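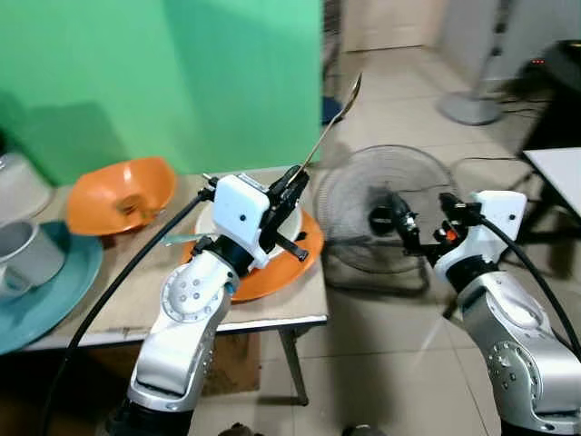

Check the cables before you blame the gripper, Lerato Fourie told the morning shift, and by lunch it was the line everyone at the Bremavstead workshop was repeating. Fourie had just spent two hours on a grip fault in the table cell. The fault was in a connector.

The cell is back up as of this afternoon. Two arms, one low table, dishes. It was down for most of January with one thing after another, and the crew has now changed how it gets looked after. New check sheet, new pads, new rule on who is allowed to touch the wrist screws.

The project is called Sethi and it handles tableware: spoons, forks, bowls, mugs, plates. Pick up, move, put down, do it again. Easy for a person. Hard on a machine, mostly on the last inch of it, where the fingers are.

First sign of trouble was small. The left gripper would close on a spoon and then report that it hadn't. Arm stops, somebody walks over, somebody hits reset. Zubaida Chaudhry logged 67 of those stops before the cell was pulled off the schedule. Most of them came when the wrist was turned well over, and that was the clue, though it took a while for anybody to read it that way.

"We swapped the pads. We swapped the fingers. We re-ran the grip calibration twice," said Chaudhry. "Then Lerato wiggled the cable and the light dropped out."

The cable runs from the wrist in a loose loop and down past the arm. Too short a loop and it pulls at the plug when the wrist rolls. Too long and it drags over the table and takes a mug with it. The old loop had been re-tied after a cleaning and came out short. Not by much. Enough.

The fix: new plug, longer loop, and a strap moved further down the arm so the pull lands on the strap. Then both arms got the same treatment, even tho the right one had shown no fault. Fourie wanted them matched. If they match you can compare them, and a comparison finds a lot of problems quicker than a meter does.

Pads next. The cover on the fingers wears, and it wears at the tip, where it meets the handle of whatever is being picked up. Polished steel is slippery stuff. A fresh pad holds a spoon by the flat end with very little force. An old one needs more squeeze, more squeeze means more wear, and so on until a flap lifts and catches on something.

Until now pads were changed when they looked bad. Tanveer Afridi, who orders them, said that meant different things to different people. The new limit is 202 grip cycles, then off they come, pretty or not. Loose edges get trimmed at the start of a shift and noted on the sheet. If the edge lifts again the same day, change the pad and don't argue about the count.

Afridi puts a full pad change at 11 minutes per arm. That covers peeling, cleaning off the old glue, sticking, pressing and a test close on a blank strip. Rushing the glue is what ruins it, he said. A pad stuck over old glue sits high on one side and the fingers meet crooked, and then you are chasing a calibration problem that isn't one.

Pads come from Skurka, a small supplier over in Zernudville. Delivery has been fine. The last box was cut a hair wide and the crew had to trim every one with a blade. Skurka has been told.

Then there's the table itself. People forget the table. The arms are bolted down and stay where they are, but the table gets bumped by knees and mops and the trolley. Half an inch off and every saved position is off with it. Talha Ansari has put tape marks on the floor tiles by each leg, and the first item on the new sheet is to look at them. Leg off the mark, push it back, run the touch test, sign.

The touch test was Ansari's idea too. Arms in slow mode. Each gripper comes down to a fixed spot and stops short of it, and a feeler card goes in the gap. Card slides, good. Card jams or flops, stop and call someone. Left arm, right arm, then both together to make sure they keep clear of each other over the middle of the table, where they get close.
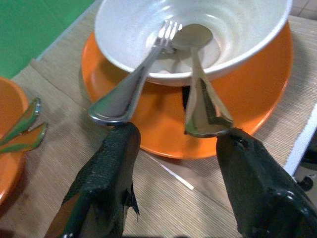 Bremavstead: fork and spoon in the bowl, from down at the fingers.

Cutlery resting in a bowl is the job that gives the most trouble, Ansari said. The handles stick out at an angle and they shift when touched. Press too hard on the end of a fork and the other end tips up. So the approach speed has been cut for that job, and the fingers now come in level with the handle, not down on top of it. Slower, yes. Fewer dropped forks so far, but it has only been a short run and the crew isn't making claims.

Lighting got a look as well. Shiny spoon, shiny plate, lots of glare, and the wrist camera can lose the edge of a handle against it. One lamp was turned toward the wall. The lens gets wiped at the start of every shift with a dry cloth. No spray near the wrist, ever. Somebody used spray once and there was a long afternoon after that.

Rosaire Sandhu signed off the restart. Sandhu's condition was that the wrist screws be left alone by anybody not on the list, and the list is two names long: Fourie and Ansari. Over-tight screws were found on the left gripper during the strip-down. No damage but the housing had been pulled a touch out of square, and it would of shown up as a bad grip sooner or later.

"People mean well. They see a screw, they tighten it," said Sandhu. "There's a torque driver in the drawer with a label on it. Use that or leave it."

The sheet in full, as posted by the cell door:

Table legs on the tape.
Cable loop hangs free, both arms, wrist rolled fully each way.
Pads: count, edges, seated flat.
Lens wiped, dry cloth only.
Touch test, left, right, both.
Ten closes on a spoon, each arm, no false report.
Initial it. Initials you can read please.

There are 11 spare pad sets on the shelf right now, Afridi said, plus two plugs of the new type and one complete cable. No spare gripper. One has been asked for. Sandhu said the request is in but wouldn't give a date.

Chaudhry will keep the stop log going through the next stretch, with a new column for wrist angle. The old log had the time of each stop and the object held, nothing on how the arm was turned. With the angle in there, she reckons, the cable would have been found in a day.

Still open: a squeak in the right arm near the shoulder, heard on slow moves only. Fourie has listened to it and thinks it's a cover rubbing. The cover comes off tonight after the last run, and if it's the cover, it gets a strip of felt. If it's not the cover the cell stays off in the morning and the mug jobs move to the afternoon slot.

Night crew, please leave the felt where it is, second drawer.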